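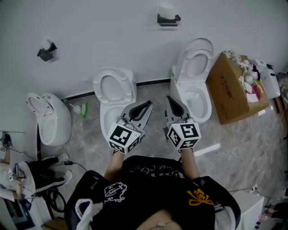
Three white toilets, grey wall. There are worse line-ups.

The bathroom, continued
2020-08-03

When we bought the house in Himurdale the survey described the bathroom as "dated but serviceable". I've since learned to read survey. "Dated" means avocado. "Serviceable" means water comes out of something, though the surveyor would prefer not to say what.

For those who skipped the last post (it was mostly about grout, I don't blame you), the plan was to take out the old suite, put in a new one, tile to shoulder height and be finished by Easter. Easter went by. The old suite did come out, and spent a month in the front garden, where a passing child asked if it was art.

The bit I hadn't expected was the choosing. I thought you bought a toilet the way you buy a bucket. There are close-coupled ones and back-to-wall ones, wall-hung ones, short-projection ones for people with small rooms and comfort-height ones for people with knees. I own a small room and two knees. The nearest showroom is in Andmont, an hour away on a bus that smells of crisps, and I have now been there more often than I've been to see my own dentist.

You can't properly try a toilet in a showroom. You can sit on one, fully dressed, with your coat on and a brochure in your lap, and look thoughtful while a couple with a pushchair pretend to be interested in taps. I did this with three different models and felt no difference between them at all. I then told the assistant that I preferred the second one. It seemed rude not to have a view.

What I do have a view on is soft-close seats. I resisted them on the grounds that I've been lowering a seat by hand since childhood and consider myself fairly good at it. Then we stayed at my sister's, who has one, and came home to the old seat, which shuts like a car door. The soft-close seat went on the list. So did a heated towel rail, which I also used to be against.

The list, as it stands:

Toilet: chosen, paid for, delivery "in the coming weeks", a phrase that covers a lot of ground.
Basin: here, in the hall, full of post.
Bath: here, also in the hall. We go sideways.
Tiles: 300 of them, plain white, and 10 with a blue edge that I ordered in a weak moment and have no plan for.
Floor: ask me in September.

The floor is what is holding everything up. We lifted the vinyl and found more vinyl, and under that some cork, and under the cork a board that gave slightly when I stood on it. I got off it. The plumber stood on it too, being a professional, and said "hm" in a way I believe he charges extra for. Two joists need replacing before anything heavy goes back in, and the joiner is booked up until after the holidays.

Meanwhile we are managing with the downstairs loo, a converted cupboard with a sloping ceiling. Anyone over five foot six has to commit to an angle before going in. It has no window and no radiator, and the light is on a pull cord that came off in my hand in June and is now a shoelace. Guests have been very good about it. We've had fewer guests.

My other half thinks we should have left it all alone, avocado included, and points out that those colours are coming back. I looked it up, and they are. Somebody in a magazine had paid a great deal of money for a suite very like the one we gave away to a man with a trailer, who said he wanted the bath for his sheep.

I'm off to move the basin so I can get at the gas bill.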